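Home | News | Products | Suppliers | Events | Contact

Jenda opens wrist-view simulation service to smaller gripper users

Jenda has put its wrist-view simulation service on general sale, after a trial period limited to customers of its own gripper line. The service, called Pernov, renders what a wrist-mounted camera would see as a parallel gripper moves over a work surface, and returns the images with joint positions and finger opening for every step. It is sold to firms that want to train or test picking software before a cell is built.

The package covers 2000 rendered runs per order. A customer supplies a model of the gripper, the position of the camera relative to the palm, and a list of surfaces the robot is expected to work over. Jenda sets up the scenes, varies the lighting and the approach angle between runs, and delivers the results as a download. Customers who have no gripper model of their own can use a generic one with two straight fingers and a plain palm bar.

Surfaces are the main change from the trial version, which offered flat colours and a small set of wood grains. The library now includes polished stone, tiled stone with visible seams, brushed metal, printed card and several fabrics. Jenda says stone was added at the request of worktop and flooring firms, where dark veined material has caused trouble for software that looks for edges. A vein or a seam can be read as the outline of a part, and the gripper is then sent to close on nothing.

Each order includes a share of runs with no object at all. The fingers are held open over the bare surface while the software under test is asked whether there is anything to pick. Any answer other than no is logged as a false detection, together with the image that produced it. Lighting in these runs is deliberately uneven, with one side of the surface allowed to fall into near darkness.
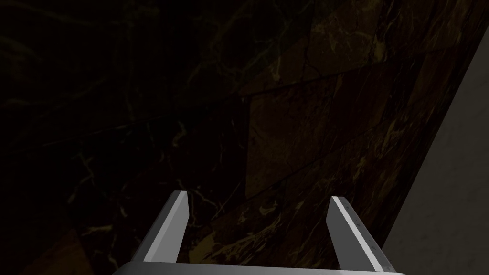

Geerts, which used the trial version on a tile-sorting cell, reported that the empty runs had been the more useful part of the delivery, and that it would have paid for a larger share of them. The firm added that its detector had done well on plain backgrounds and poorly on gold-veined stone, a fault it had put down to the camera until the rendered runs showed the same pattern. It was less satisfied with the file naming, which it said had to be redone by script before the images could be loaded.

Jenda has since changed the naming so that surface, light setting and run number appear in that order. Older deliveries can be converted with a small tool supplied free of charge.

The service does not model contact in detail. Finger flex, slip and surface friction are left out, and a closed grip is recorded as successful when both fingers meet the object within a set tolerance. Jenda states in the product notes that the output should not be used to choose grip force or finger pads. Grippers with more than two fingers are not supported, and neither are suction tools. Reflections on polished surfaces are calculated, but the reflection of the gripper itself is switched off by default to shorten rendering time. It can be turned on for an extra charge.

Delivery is quoted at 30 working hours from approval of the test scene. The test scene is a single short run sent to the customer for checking, and up to 2 rounds of corrections are included in the price. Further corrections are billed by the hour. Most of the corrections asked for during the trial concerned the camera mount, where a small error in the stated angle moves the fingers noticeably in the image.

Orders are handled from the Nanbridge office, which also takes questions on file formats. Depth images and object masks are available as options and must be requested before rendering starts. They cannot be added to a finished order. Rendered images may be used in a customer's own commercial software, but the surface library itself stays with Jenda and may not be passed on.

A version that accepts customer photographs of a surface in place of a library material is planned for October. Jenda has not given a price for it.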